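Workshop tips from the Reltimside open day

Skudov promised its robot would strip an office PC. I went to take notes for my own bench.

1. Lay the tower on its side, panel off.
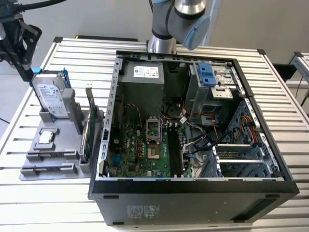

2. Give every part its own place. The processor gets a nest and the drive a slot. I'd copy this before I'd buy the arm.
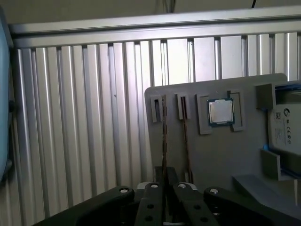

MEMORY

They said 75 machines a day. I wasn't convinced.

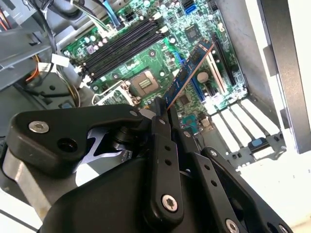

At home I still pull memory by hand. Hold the stick by its edge, as the gripper does, and open the latches first.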